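Grorville studio, clear out and set up
Posted Wednesday, May 21, 2025

Quick page, sorry for the rough edges, I have to give the keys back tonight. It's the little place over the shop in Grorville, the one Anwara found in March after the Virkby one fell through. One room, one window, a kitchen corner if you're generous. Most of the old stuff went down the stairs last week. Desk and fridge stayed.

More pictures when Karthik sends me his. Captions are from memory so don't hold me to the order.

The plan

Anwara Bhattacharjee drew it on the back of a receipt. Desk on the fridge wall, bed under the window, everything else "wherever". We more or less stuck to it, except the bed, which is 70 inches wide with the frame on and would not go under the window whichever way we turned it. Bed is now by the door.

Money

For anyone asking. Budget was 2,000 for the lot, including the van and paint. Spent so far: 1,711. Then the blind came, wrong size, no refund, and a second blind, and we ended up at 2,059. Close enough. Anwara says the first blind doesn't count. It counts.

Floor

Swept twice, mopped once. Light brown wood look, goes with pretty much anything. A few scuffs we left alone. Tried the pink eraser trick on one by the door, an hour of my life, no diference.

Walls

Two coats. Off-white from Clelham, the cheap tub, covers fine if you don't rush it. We rushed it. Third coat behind the door, where it was green before. Still a bit green in the morning.

Stairs

Narrow, with a turn halfway up. Karthik Bepari took the mattress up on his own because he didn't want to wait for me to park. Don't do that. The bulb on the landing is new, the switch is still the old one and you have to press it hard.

Desk end

Almost gave this desk away. Glad we didn't, the rounded corner is much kinder on your hip when you squeeze past to get at the kitchen side. White goes with the walls too.
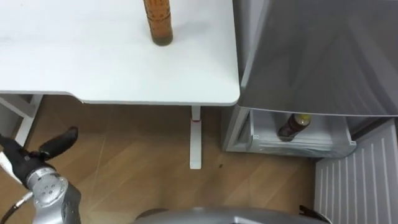 Desk and fridge, red band on the desk leg, brown bottle up top.

Shelves

Not up yet. Brackets are in the Goossens box under the sink, screws in the mug next to it. Wrong screws for that wall, I think, so bring the longer ones. Anwara wants them above the desk, I want them by the bed, ask whoever is there on the day.

Still to do

Second blind. Shelves. Somebody to look at the tap, it's slow. A bin with a lid. Mat for the top of the stairs, Clelham had a gray one but it was to big.

Karthik's pictures of the window side go here when I get them. If you took any on moving day send those too, any size, I'll crop them.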